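Kinitari Court and Crime News Set

A collection of local news stories about arrests, hearings and inquests in Luseo, with hand-checked notes on what each story says and where it says it got it.

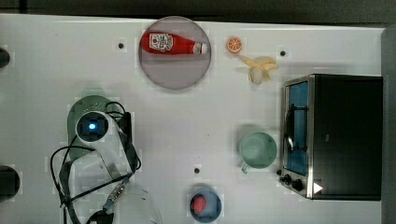 Toaster oven, toy banana, orange slice and a ketchup bottle on a plate.

Welcome, and thank you for taking the time to read the README before opening the files. I know how tempting it is to go straight to the table, and you're free to do that, but a fair number of the emails I get are answered somewhere on this page, so please at least skim the part on the "status" column.

Background

Kinitari started as a folder on my laptop. I was covering the magistrate's court in Luseo for a small weekly and wanted to know what had happened to the people in the stories I had written. A man is arrested over a stolen motorbike, the paper runs four paragraphs, and then very often there is no second story at all. I began saving clippings from other papers and radio station websites to see whether anyone had followed up. After a while the folder was too big to keep in my head, so I made a spreadsheet, and after that a friend at Felta (the newsroom archive project, where I now work part of the week) talked me into cleaning it up and sharing it.

The set holds 1125 stories from 39 outlets. Most of the outlets are small: town weeklies, community radio pages, and blogs run by one or two people who write under pen names. A handful of national stories are in there too, but only where they were reprinted by one of the local outlets. All of the text is in English. Where a quote was given in another language and then translated by the reporter, I have kept the reporter's translation and left the original words in place as well.

What is in the download

stories.csv - one row per story, with the headline, outlet, month and year of posting, and the body text
people.csv - one row per person mentioned, with names replaced by codes
links.csv - which stories belong to the same case, as far as I could tell
sources.csv - every place a story says who told it something ("police said," "a neighbor who saw the arrest," "court papers")
outlets.txt - a plain list of outlets with a line or two on each
notes.txt - my running notes, somewhat rambling, kept because people asked for them

The csv files are all UTF-8 with commas between fields and double quotes around text. Open them in a spreadsheet program if you like, but watch out for the story codes, which begin with zeros that some programs will happily remove for you.

Columns in stories.csv

story_id: five digits, stored as text.
outlet_id: matches outlets.txt.
month, year: when the story was posted. Days were dropped on purpose. See the privacy part below.
headline: as posted, capital letters and all.
body: the full text, minus ads, comment sections and "read also" boxes.
kind: arrest, hearing, verdict, inquest, appeal, complaint, or other.
status: where the case stood at the time of the story. Please read the next part!
follow_up: yes if a later story in the set is about the same case, no if there isn't one, blank if I couldn't decide.
corrected: yes if the outlet changed the story after posting and said so.

About the status column

This one has caused the most confusion, and I take the blame, having picked a name that sounds more solid than it is. The status is what the story says, at the time the story was posted. If a report says a woman "has been charged," the status is charged, even if a later story makes it plain that she was only questioned and sent home. I didn't go back and fix the earlier row, as the whole point of the set is to keep what readers were told at each stage. If you want the last known state of a case, sort by case in links.csv and take the latest story. Even then you'll only have the last thing that was reported, and a case can be closed for a year without a line appearing anywhere.

A related trouble is the word "suspect." Some outlets use it for anyone the police are looking for, some only for people who have been arrested, and one of the blogs seems to use it for everyone in the story, including on one occasion the owner of the stolen goat. I left the word alone in the body text. In people.csv the role column is my own reading, and it is a cautious one: where I wasn't sure, the role is "unclear," and there are a lot of those.

How the stories were gathered

I started with the sites I already knew, then added any outlet that was mentioned or credited by one of them. For each outlet I went back through the crime and court pages as far as the site would let me. Some went back years. Others had lost everything before a redesign, and for those I asked the editors for old copies, which several of them very kindly sent over, in one case as a stack of printed pages that I typed in myself over a long and rainy October.

Copies of the same story were merged when the wording was the same or nearly so. The Teixeira script did the first pass, comparing each story with all the others and putting likely matches side by side, and I made the final call by eye. Teixeira is included in the tools folder if you want to see how it works or run it on something of your own. It is slow, and it gets muddled by stories that quote the same police statement in full, so please check its guesses.

How the notes were made

Three readers worked on the labels: me, and two former court reporters who preferred not to be named here. For the first 100 stories we all read everything separately and then met to argue about it. Those arguments are where the guide came from (guide.txt, in the same folder), and I'd suggest reading it with a cup of tea. After that, each story was read by one person, and anything marked "unclear" went to a second.

We disagreed most about complaint stories. Suppose a family tells a radio station that their son was beaten at a roadblock, and the station calls the police post and gets no comment. Is that one source or two? We settled on one, with a separate mark showing that the other side was asked. I still go back and forth on it.

What you might use it for

People have written to me about using the set to look at how often early reports get followed up, how much of crime reporting rests on a single police source, and how headlines compare with the stories under them. It has also been used in a short course for new reporters, and I was so pleased to hear that! It makes good reading for anyone who is about to write their first court story.

What it should not be used for

Please don't use it to work out crime rates. What gets into a small paper depends on who is on shift, whether the car has fuel, and how far away the court is. A town with a busy reporter will look like a dangerous town in this set, and a town with no paper will look perfectly peaceful.

Please don't try to put names back on the people, and don't use the rows to judge whether any person did what a story says. Many of the people here were never charged. Some were found not guilty, and I know of cases where that was never printed.

Privacy

Names of private people were replaced with codes in both the body text and people.csv. Home villages, school names, license plates and phone numbers were taken out. Judges, magistrates and senior officers are left as job titles only. Anyone under eighteen was given a code starting with M, and stories where a child could still be worked out from the details were left out altogether, even when they were important ones. That was a hard choice and I know not everybody agrees with it.

If you find a name that slipped through, write to me before you post about it anywhere. I'll take it out and put up a new copy as soon as I can. The same goes if you are in one of these stories, or someone in your family is, and you would like it removed. You don't have to give a reason.

Known problems

Some body texts stop in the middle of a sentence. These came that way from the site, mostly from pages that showed only a preview, and I haven't found the rest.

The month is missing for a few of the typed-in pages, where the top of the sheet had been trimmed.

Spelling of place names is all over the map. There is a list of variants at the end of guide.txt, but it isn't complete.

One outlet changed its name partway through and appears under two ids. I noticed too late to fix it without breaking other people's work, so it will be mended in the next version.

Quotation marks in older stories sometimes come out as question marks. Search for a question mark in the middle of a word and you'll find most of them.

Terms of use

The labels and notes are free to use, share and change, with credit. The stories themselves belong to the outlets, who agreed to have them included for research and teaching. If you'd like to reprint a story, or a long piece of one, please ask the outlet first. Contact details, where the outlet wanted them listed, are in outlets.txt.

How to credit

Kekeli Amegashie, Kinitari Court and Crime News Set, Felta newsroom archive.

Getting in touch

Questions, corrections and old clippings are all very welcome. I read everything, though I am in court most mornings and tend to answer in the evening. If you're writing about one particular story, put the story_id in the subject line, with the zeros.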